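플라스틱 바구니, 사기 전에 따져 볼 것과 오래 쓰는 법

수납 바구니를 사면 집이 정리된다는 말을 나는 별로 믿지 않는다. 우리 집도 바구니만 늘고 물건은 그대로였다. 그래도 꼭 써야겠다면 아래 순서대로 해 보시길.

1. 일단 사지 않는다
넣을 물건부터 바닥에 꺼내 놓는다. 2주 동안 손이 안 간 물건은 바구니에 넣어도 안 쓴다. 여기서 대개 살 개수가 줄어든다.

2. 안쪽 치수를 잰다
상품 설명에 적힌 폭은 보통 바깥쪽 테두리 기준이다. 폭 40cm라고 해서 샀는데 바닥은 그보다 한참 좁았다. 옆면이 아래로 갈수록 좁아지는 제품이면 바닥 치수를 따로 물어본다. 판매자가 대답을 못 하면 나는 안 산다.

3. 옆면 구멍을 본다
통풍이 잘된다는 광고는 반만 듣는다. 꽉 채워 벽에 붙여 두면 구멍이 있어도 별 소용이 없다. 구멍 난 바구니에는 양말이나 행주처럼 덩어리가 큰 것을 넣고, 나사나 집게 같은 잔 물건은 뚜껑 있는 통에 넣는다.

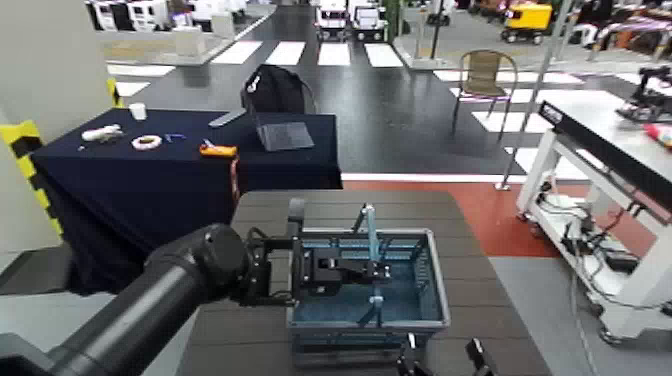
4. 무게를 나눠 담는다
책은 안 된다. 손잡이부터 휜다. 카드리 메츠 씨는 바닥에 두꺼운 종이를 깔면 괜찮다고 했지만, 따라 해 보니 종이만 눌리고 바닥은 똑같이 처졌다.

5. 씻을 때
미지근한 물에 주방 세제를 풀어 13분쯤 담갔다가, 라고 쓰는 글이 많은데 시간은 중요하지 않다. 때가 불면 헌 칫솔로 구멍 모서리를 문지르고 헹군다. 끓는 물은 붓지 말 것. 모양이 틀어지면 되돌릴 방법이 없다. 말릴 때는 그늘에서 옆으로 세우고, 중간에 90도 돌려 준다.

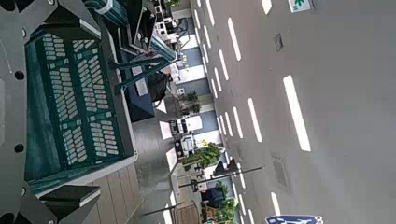 6. 이름표는 나중에
사자마자 이름표부터 붙이면 한 달 안에 내용물이 바뀐다. 11월에 붙인 '겨울 장갑' 바구니에 지금은 건전지가 들어 있다. 마스킹 테이프에 연필로 적어 두는 정도면 충분하고, 라벨기는 권하지 않는다.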